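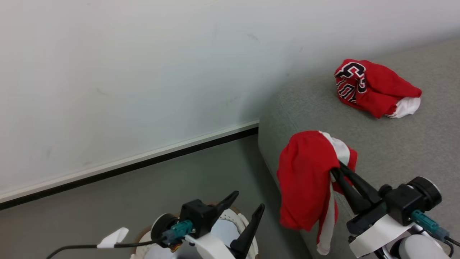

The sofa is not a closet, but I will defend it

In my family we have one rule about clean clothes: they must be folded the same hour they come from the dryer. My mother made this rule and I obeyed it for many years. Now I live in my own apartment, I play in an amateur team, and I think that the rule is wrong.

The problem is the jersey. A normal T-shirt accepts to be folded. A jersey with big printed letters does not want it. The print is stiff, the fabric around it is slippery, and after one night on the shelf there is a hard line across the letters. So the jersey goes on the sofa, in a pile, and it waits there until the next match. I paid 64 dollars for mine and I prefer it without the line.

My friend Maya Zein disagrees with me strongly. She says that a pile on the sofa invites a second pile, and by November nobody can sit. She has a point. Last winter I could not find the shirt with the Kostix logo for four days, and it was under a blanket the whole time.

But look at what is easy to forget when we talk about tidy rooms. The clothes go away in two minutes. The wall stays.
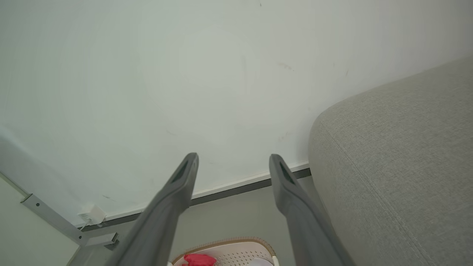 Pale wall, small scuff marks, and the gray woven upholstery next to it.

I have seen people fold every sock and live for years beside marks like these. They are faint, so the eye learns to skip them. A visitor sees them at once. When I moved out from my old place on Brisow Street, the landlord did not ask how I kept my shirts. He walked along the walls with a flashlight, and he kept 209 dollars from my deposit for paint.

Since then I have a different order of work. First I wipe the wall with a damp cloth and a drop of dish soap, without pressing. Then I do the white strip on the baseboard, where dust sits. The dark strip under it can wait, it forgives a lot. Only after this I think about the laundry.
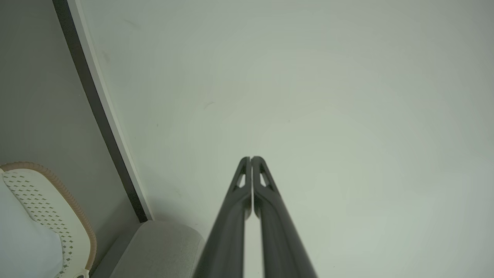
The white trim and the dark strip beside it, with a small dark mark on the wall.

Maya calls this an excuse for lazy people. Maybe it is a little. I still hang my work shirts and I fold my towels. I only ask that a red jersey on a gray sofa should not be counted as a dirty home.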